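Community Language Classes Should Teach Listening First

The position of the Rennie Language Centre on beginner instruction has been questioned by several of our partner organisations over the past year, and it seems proper to set it out at some length. Our view is that adult beginners are asked to speak far too early, and that the first term of any evening course should be given over mainly to listening.

The usual pattern will be familiar to anyone who has enrolled in a class. Learners are greeted in the new language, given a short dialogue and asked to perform it with the person beside them within the first hour. The practice has an honourable purpose. It is meant to remove fear. In our experience it often produces a learner who can order coffee with reasonable confidence and who cannot follow the reply.

What early speaking costs

A learner who speaks before hearing enough of the language must borrow sounds from the one already known. English speakers beginning Portuguese will give each vowel its full English value, and will go on doing so, having practised it aloud for ten weeks with classmates who do the same. Teachers at our Putier Street rooms report that these habits are the hardest to shift in the intermediate course. Vocabulary can be added at any stage. A rhythm learned wrongly has to be unlearned first, and adults with jobs and families seldom have the hours to spare.

There is also the matter of attention. A person waiting for a turn to speak is preparing a sentence and is not following the one being said. Dušan Stojanović, who taught Serbian and Croatian with us for many years, used to stop his classes and ask what the last speaker had said. Very few could tell him.
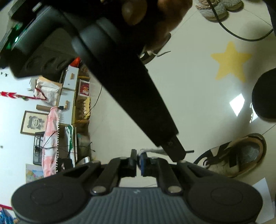

The Steseta trial

In May the Centre concluded a trial of a revised beginner program under the name Steseta. Learners spent 50 minutes of each evening listening to graded stories, read aloud by the teacher and supported by gestures, maps and simple drawings. Speaking was permitted at all times and required at none. Written homework was replaced by recordings, of which the full course contains 429.

We do not claim that the trial settles the question. The groups were small, the teachers were enthusiastic, and those who enrolled had been told in advance what to expect. Even so, when learners from the trial joined the ordinary second-level class, their teachers found them slower to volunteer an answer and a good deal better at understanding what they were asked. Most were speaking freely before the winter break. Their sentences were short, but they sounded like sentences in the language being studied.

Mahfuz Weerakoon, who coordinates our Sinhala and Tamil classes, has raised a fair objection. Many of his learners enrol to speak with grandparents or in-laws, and they want something to say at the next family meal. A course that sends them home silent may lose them. We accept the point, and the revised program now sets aside part of each evening for phrases that learners themselves request. These are taught as whole expressions - greetings, thanks, polite refusals of a third helping - without any attempt to draw grammar from them.

Funding and the speaking test

A more serious obstacle lies outside the classroom. The Plemel grants, on which a number of community providers depend, require an oral assessment at the end of the first term. Teachers understandably prepare their learners for it, and the result is weeks of rehearsed self-introduction. We would urge that the assessment be moved to the end of the second term, with a listening task in its place. Such a task is no harder to mark, and it would reward the skill on which later progress depends.

It has been put to us that learners judge a course by how much they have said in it. Perhaps some do. Providers have some duty to explain their methods, and adults are generally willing to be patient when the reasons are given plainly at the outset.

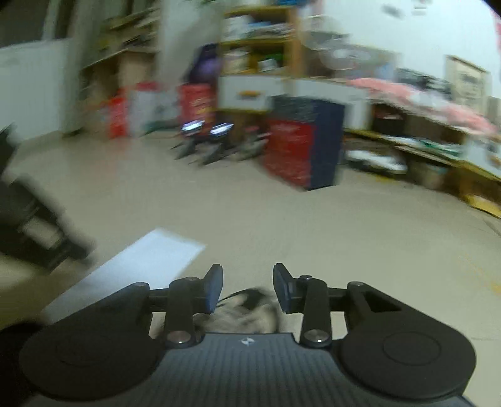
Should a beginner who already enjoys speaking be held back?

Such a learner should be left to speak. The proposal concerns what a class requires, and a confident beginner may answer, repeat and ask questions as often as the teacher can accommodate. We ask only that the remainder of the group be given time to listen, and that their silence in the first term not be recorded as a lack of progress.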